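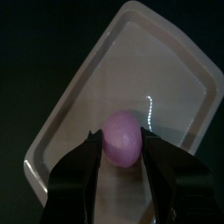 Gruvstead Student Robotics Program
Frequently Asked Questions

Page last revised 4 October 2020

General

What is the Gruvstead Student Robotics Program?

The program is a two-semester elective offered by the Department of Applied Technology. Students work in pairs to set up, program and test a robot arm that picks up small objects and places them where a written task sheet requires. The course carries regular elective credit and ends with an assessed demonstration that parents and other students may attend.

Who may enroll?

Enrollment is open to all students in grades 10 through 12. There is no programming requirement. Students who have completed Introduction to Computing may ask to skip the first unit, subject to the approval of the lead instructor, Anayeli Orozco. The program admits 24 students each year. When applications exceed that number, places are assigned by drawing, with priority given to seniors who have not previously been admitted.

Is there a fee?

There is no enrollment fee. A refundable deposit of $86 covers the course manual, a set of hand tools and a pair of safety glasses. The deposit is returned in full when these items are handed in at the end of the second semester. Families for whom the deposit presents a difficulty should contact the department office, and the request will be handled in confidence.

Coursework

What do students do in the handling unit?

The handling unit is the first in which students work directly with the arm. Each pair teaches the two-fingered gripper to approach a small object in a tray, close on it, lift it and release it at a marked position. Work begins with one object in an otherwise empty tray. Additional objects are introduced once the pair has submitted a satisfactory log.

Why does the unit use soft and rounded objects?

Blocks with flat sides will tolerate a good deal of error. A rounded object can roll or turn if the fingers meet it off center, and a soft one may be marked if they close too far. Students therefore have to consider approach height, finger spacing and closing distance together. Objects are issued by the instructor, and students may not substitute their own without permission.

Where is the camera mounted, and may it be moved?

The camera is mounted at the wrist and looks down past the fingers toward the work. Students may adjust the software settings for brightness and contrast. They may not loosen the bracket. A camera that has shifted must be reported to the instructor so that calibration can be repeated before the next pair begins.

My program works at one station and fails at another. Is this a fault in the equipment?

In most cases it is not. Pale trays reflect overhead light, and a bright streak on the tray floor can be mistaken by a simple detection program for the edge of an object. Pairs should check their threshold values under the lighting at the assigned station before requesting a repair. If the difficulty continues, a service form should be completed and left with the lab supervisor, Lucian Onu.

How is the work graded?

Each pair completes 100 recorded attempts during the handling unit. The grade is based on the accuracy of the log, the quality of the written analysis and the final demonstration. A failed attempt that has been carefully recorded and explained receives full log credit. Attempts that are missing from the log, or that have been entered after the fact, receive none.

May students work alone?

Students are expected to work in pairs throughout the year. An exception may be made when a partner is absent for an extended period.

Laboratory Rules

What are the rules for working near the arm?

Hands must remain outside the taped boundary whenever motor power is on. One partner operates the controls while the other stands within reach of the stop button. Long hair is to be tied back, and loose sleeves, lanyards and bracelets are not permitted. Safety glasses are worn at all times in the lab, including during setup and cleanup.

Is the lab open outside class hours?

The lab is open after school on days when a supervisor is present. The schedule is posted on the lab door. Stations must be reserved by the previous afternoon, and each reservation is limited to 2 hours. Food and drink are not allowed.

Competition

Does the program take part in competitions?

Students in their second semester may apply to join the team that attends the Pastano Schools Handling Challenge. Selection is made by Hiếu Âu, the team coach, on the basis of logs and attendance. Team membership is voluntary and has no effect on the course grade.

Who pays for travel?

The department pays for transportation and registration. Students are responsible for their own meals. A signed permission form is required for every trip.

Contact

Whom should I contact with further questions?

Questions about enrollment and deposits should be directed to Dean Mapplebeck in the department office. Questions about coursework should be sent to Ms. Orozco. Applications for the next school year are accepted until the last school day of September, and forms may be collected from the department office during regular hours.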